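Travel Health Policy and Border Operations
Unit 6 handout: Entry screening and health documents at small ports

Instructor: Boonmee Pongsiri
Read before the seminar. Bring your copy of the Irnilside case table.

6.1 Terms used in this unit

Entry screening: any check of a traveler's health status made at or before the point of entry. It covers document checks, questionnaires, temperature readings and testing on arrival.

Health document: a paper or digital record that a border officer can accept or refuse. Vaccination records, test results and signed declarations all fall under this term.

Point of denial: the place where a traveler without a valid document is stopped. It may be the check-in desk, the gate, the ferry ramp or the arrivals hall. The cost of a refusal rises the later it happens, and it falls on a different party at each point.

Carrier liability: a rule that makes the airline or ferry company pay when it brings in a traveler who lacks the required document.

6.2 Where to place the check

Checks at departure move work from the state to the carrier. Check-in staff then read documents issued in many countries and languages, often with little training. Error rates depend on how many formats are accepted – a short list of formats is easier to enforce but shuts out travelers whose home clinics use another one.

Checks on arrival keep the decision with trained officers. The drawback is the queue. A hall built for passport control has a fixed number of desks, and each added minute per traveler carries over to every flight that lands behind.
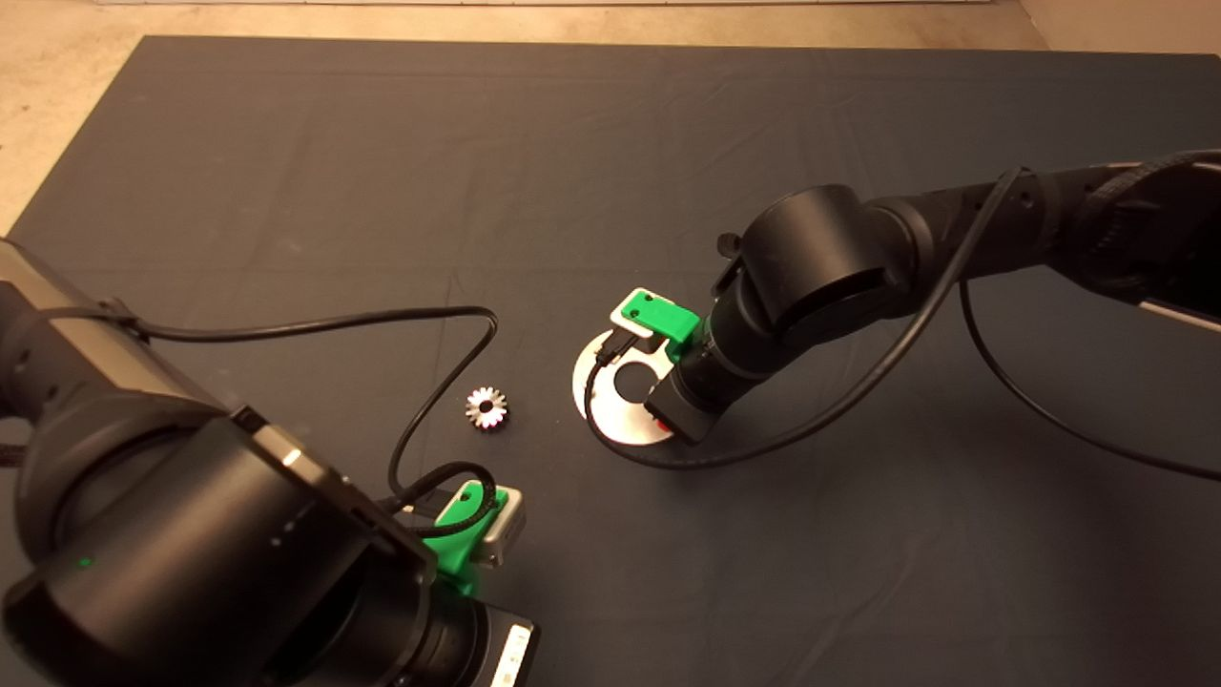 6.3 Worked case: the Irnilside ferry terminal

Irnilside handles one international route, to Windmont. In the November under study the terminal processed 1,501 arriving foot passengers. Vehicle passengers are recorded separately and are left out here.

The rule in force required a signed health declaration, completed before boarding. The carrier, Alvarado, checked that a form was present. It did not check the contents. Officers at Irnilside read the form on arrival.

Of the forms read, 20 were sent to secondary review. In 13 of these the fault was clerical: a missing signature, a wrong sailing date or an old version of the form. The remaining seven raised a health question and were passed to the duty nurse.

Points to note:

The carrier check had no effect on clerical faults, as staff looked only for the form itself.

Secondary review used the same room as customs interviews. Two sailings close together left travelers waiting in the corridor.

The review log gave the reason for each referral but not the time taken, so delay cannot be worked out from the record. 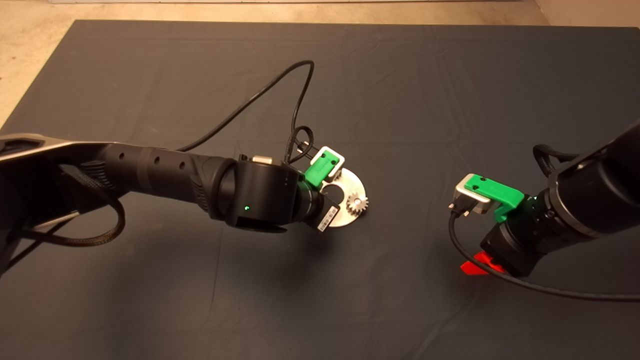
6.4 Digital declarations

Brunuvel, the port on the next stretch of coast, replaced its paper form with an online one. An online form can reject a blank field or an impossible date before it is sent. It cannot confirm that the answers are true, and it adds a new group of refusals: travelers with no phone, no signal or a dead battery. A paper fallback is needed, and the fallback must be available on the departure side.

Data retention should be set before launch. State who holds the records, for how long, and who may ask for them.

6.5 Seminar questions

Which of the clerical faults at Irnilside could Alvarado have caught at boarding, and at what cost in loading time?

Would carrier liability have changed the outcome for the seven health referrals?

Draft two added columns for the review log. Explain what each would let the port measure.

Written answers are limited to one page and are due at the start of the seminar.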